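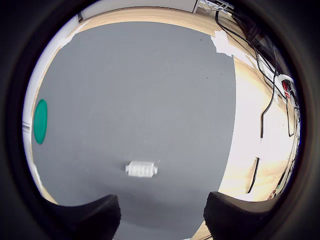
Svatopluk Havlíček objected to my word "temporary" when he read the first draft of this section. In his view a fix is temporary only if somebody has picked a day to undo it, and hardly any of the people I talked to had done that. I argued with him for a while and then went back to the diaries, and I have to admit he had a point. So from now on I use "stopgap" for any fix made with whatever was close by, and I keep "temporary" for the ones with an end date.

The diaries came from 62 households in Pladcombe, and between them they gave me 200 entries I could use. (I threw out the ones that only said "fixed it" - I would have loved to know what!) Each household wrote for 10 weeks. I asked for three things per entry: what had gone wrong, what they used, and whether they planned to come back to it. That last question was the one people skipped most, especially toward the end, and I should have printed it higher on the page.

Tape was everywhere in the entries, far ahead of string, rubber bands, and folded cardboard. What surprised me was how choosy people were. One woman in the Wudska apartments kept a roll of masking tape in the kitchen and would not let it be used on anything outdoors, and her neighbor wrote half a page on why packing tape is rude to furniture. Masking tape got picked when the person expected to peel it off again soon. Figure 4 shows the sort of fix I coded as "hold down, surface": tape goes straight across a cable and onto the tabletop, and the ends are torn by hand or look it. I coded these apart from "hold together," where two pieces of one broken thing are joined, and apart from "hold up," which was mostly curtain rods.

Intentions were a mess. People who wrote "will redo this properly" in September were often still living with the same tape when I called them in the follow-up, and a few had put a second layer over the first. I'd expected them to be embarrassed. Most of them were cheerful about it, and one man on Trakura Street told me he now thinks of the tape as part of the table. I coded a second layer as a new entry only when the person described it as a new problem, so some very long-lived stopgaps sit in the data as one line. That choice probably makes the fixes look rarer than they are, and a reader who'd rather count layers will get a different total.

I also left out anything a landlord paid for, even when the landlord used tape (it happened in 5 entries, and the writers were not happy).

**Figure 4.** Cable held to a wooden tabletop with two pieces of white masking tape.

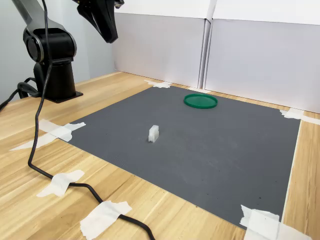
### 4.3 Who gets to call it finished

In shared homes the person who made the fix and the person who called it done were often different people. I didn't ask about this directly, so what follows leans on side remarks in the diaries and on the follow-up calls.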